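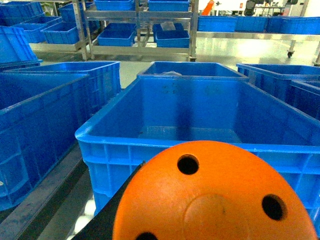
Blue crates, Clotex sorting room, Wellasden

Clotex moved its textile sorting into the old print building in Wellasden last July, and the crates came along. They are what most of the work happens in. Clothes, towels, curtains and bags of offcuts get tipped out, looked over and put into blue crates, and the crates go where they need to go. The gallery on this page is about them, with notes on how the room runs for people who send us material or are thinking of it.

Empty crate, front and center. Thick rolled rim, ribs up the outside walls, smooth floor inside. The dark scuffs on the far wall are the sort of marks they pick up and keep.

Crate behind it, with a whitish see-through bag crumpled inside.

The rest stand close around, one of them tilted. All blue, as is every crate we own.

Why they are all the same color

They used to be mixed. At the Granau site there were gray ones, green ones and a few red ones left from a bakery, and every shift had its own idea of what the colors meant. On one shift green was cotton. On the next, green was anything waiting for a second look. Mareike Baumgart ran the Granau floor then and got tired of opening crates to find out what was in them. When the old ones wore out she replaced them with blue and moved all the information onto the label card.

We now have 203 crates. The order was for 200, and three blue ones were already in the building when we got the keys. They stack with ours, so they stayed.

The label card

Each crate in use gets one card, tucked into a clip on the short side. The card has four lines: what is in the crate, where it came from, the day it was filled and the initials of the person who closed it. Pencil only. Marker bleeds through and pens run out, and a pencil on a string lasts a long time if people leave it on the string.

An empty crate has no card. If a crate is empty and still has its card, take the card off and put it in the tray by the door. If a crate is full and has no card, it goes back to the sorting table and gets looked through again. This is annoying and happens a couple of times a week, mostly on Tuesday, when the big delivery comes in and people are in a hurry.

Bags

Most material reaches us in plastic bags. Sturdy bags get used again for rags. Thin ones are flattened and pressed together with the shrink wrap, and a firm in Granau takes the bales. We ask that bags be emptied all the way before they are put aside. Single socks and belts like to stay in the bottom corners. So do coins, which go in the jar in the office.

If you are sending us bags, please tie them with a loose knot or a piece of string. Tape is slow to open and sticks to knitwear. Bags over 37 pounds tear at the neck when they are lifted, and we would much prefer two smaller ones.

What goes in a crate

Folded items go flat, heavy ones at the bottom. Fill to a hand's width under the rim and stop. A crate filled over the rim will not stack, and the one on top slides off – slowly at first, then all at once.

Jeans and work pants: folded once lengthwise and once across. A full crate of jeans is a two-person lift.

Shirts and blouses: flat, buttons up. We used to roll them. Rolling saved room, but the shop had to iron everything.

Towels and bed linen: folded in thirds. Fitted sheets are folded as well as can be managed.

Curtains: hooks out first. There is a coffee can for the hooks, and any curtain that comes with its own matching set keeps them in an envelope pinned to the hem.

Coats: not in crates. They go on the rail.

Shoes: tied together by the laces, or held with a rubber band if there are none. Shoes get their own crates and are never put on top of clothing.

Offcuts from tailors and upholsterers: sorted by fiber if the sender has marked them, otherwise straight to rags. We don't do burn tests anymore.

Stacking and shelves

Full crates stand five high against the long wall and no higher. Empty crates nest a little but not much, so they take up nearly as much room as full ones. That surprised us when we planned the room, and it is the reason there are usually some empties out on the floor in the middle of the day.

The shelving is from Tarar and was bought secondhand with the building. It holds three crates to a bay, end-on, card side out. The bottom bay is for shoes and for anything heavy. The top bay is above most people's heads, so it is used for winter things in summer and summer things in winter, and gets touched twice a year.

Arsalan Baloch worked out the present layout over a weekend with masking tape on the floor. The first version had the sorting tables by the windows for the light, but that put them a long way from the loading door and the crates had to be carried past everyone. He turned the whole plan around. The tables are now close to the door, the shelves are by the windows, and we bought lamps.

Cleaning the crates

A crate gets washed when it has held shoes, when it has held anything damp, or when it looks like it needs it. Warm water, dish soap, a stiff brush for the ribs on the outside. Lint collects under the rim, where the plastic rolls over, and a cloth won't reach it. An old toothbrush will. Rinse and leave upside down on the drying rack overnight.

Scuffs don't come off and are nothing to worry about. We tried melamine sponges on them one winter. They took the shine off the plastic and left the marks where they were.

Cracks are different. A crack in the floor or through the rim means the crate is out of service. Write "cracked" on a card, put it in the crate and leave it by the office. Please don't put it back in a stack thinking someone will notice, as it will probably be noticed when the bottom gives way. Cracked crates are kept for storing hangers until there are too many, and then they go for recycling.

Lending

We lend crates to schools and to the shop at the end of the street, up to 10 at a time. They are signed out in the book on the office windowsill. Please bring them back empty and dry. A crate that has been used for potatoes has to be washed twice before it can have clothes in it again, so if you need something for the garden, ask and we will find you one of the cracked ones.

Numbers, for those who ask

A good week is 1000 pieces through the tables, not counting offcuts and rags, which are weighed. A slow week is well under that. January is busy and so is the end of the school year. The slowest stretch is late summer, and that is when we wash crates, oil the wheels on the carts and rewrite the signs that have faded.

Not every crate is in the building at once. Some are always on the van, some are at Granau, some are out on loan. On the one afternoon a year when they are all supposed to be back, they mostly are.

Bringing things to Wellasden

The loading door is on the side street. Ring the bell and wait, as it takes a minute to cross the room. You can tip your bags straight into an empty crate by the door, or leave them closed and we will do it. If you know what is in a bag, say so or put a note on it. "Kids, size 8, winter" saves us a good five minutes.

We take clean clothing in any condition, including torn. We take household textiles, fabric pieces bigger than a sheet of paper, yarn and zippers. We do not take pillows, comforters, carpets or anything with wet paint on it.

If you would like to keep your bags, tell us when you come in. Otherwise they go in with the rest.

Swapping with Granau

The Granau site still handles bedding and workwear, and the van goes over with full crates and comes back with empty ones. Crates going over are stacked on the left side of the van and strapped – two straps, one low and one at the third crate. Crates coming back are light and shift around more, so they get strapped as well. Mareike keeps the count at that end and calls if it is off.

More pictures from the shop and the repair table will be added as we get around to it.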